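4. Demonstration Setup and Visitor Protocol

4.1 Surface and markings

The open day ran in March in the Vekik laboratory and was organized by the second and third authors of the internal report on which this section draws (Nyberg and Hegedűs). Its purpose was to observe how first-time visitors describe locations on a work surface when they ask an operator to have an arm pick or place an object. Earlier pilot sessions at Strömberg had used printed mats with letters in each cell. Visitors read the letters aloud and gave little spatial language of their own, so the printed mats were dropped.

For the open day we used blue tape with no letters or numbers. Strips were laid by hand against a straightedge, and small errors in angle were left in place. Operators were told not to name cells during the introduction.

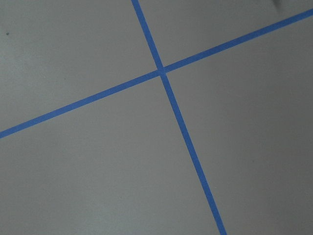
Visitors received a spoken introduction lasting 3 minutes, given by Holger Skjelbred or Tyra Nyberg from the same script. The script covered the emergency stop, the distance to be kept while the arm was moving, and the kinds of request that could be made. It did not mention speed or accuracy. A visitor then made two requests in their own words, and the operator carried them out. If a request could be read in more than one way, the operator chose the nearest cell and did not ask for clarification. This rule produced some wrong placements. We kept it because follow-up questions in the pilot had led visitors to copy the operator's phrasing.

4.2 Objects and layout

Plain plates served as targets and small objects as items to be moved. Figure 2 shows the table during the demonstration, with a pale green plate toward the far end, a pale pink plate nearer on the left side, and a small red object held in the gripper. The teach pendants were kept on the desk beside the table, on the operator's side. Plate positions were changed between groups according to a list drawn up by Boglárka Hegedűs — the list was fixed before the first group entered.

Figure 2. Work table with taped grid, plates and arm; desk with two teach pendants at left.
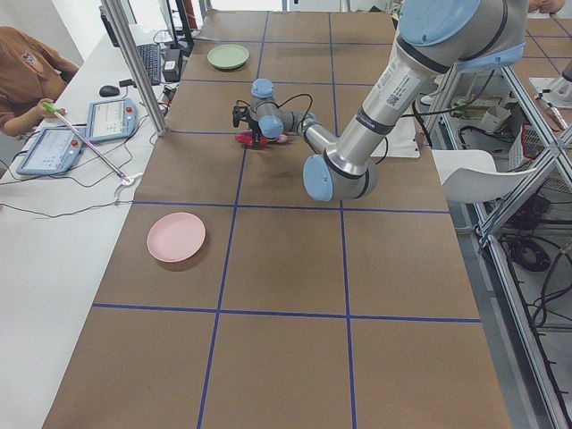
4.3 Recording and coding of requests

In total, 205 requests were written down by Liv Lie, who stood outside the marked walkway and had no part in operating the arm. Requests made by children were included when a parent had agreed. Each request was coded for reference type: relative to the visitor, relative to the arm, relative to another object, or relative to the tape. Moataz Mansour coded the full set, and 20 requests were coded again by a second reader from Desonus. The two readers disagreed on 2 of these, both of which used the word "behind" with no stated viewpoint. These were assigned to the visitor-relative class, and the same rule was then applied to the remaining requests of that form.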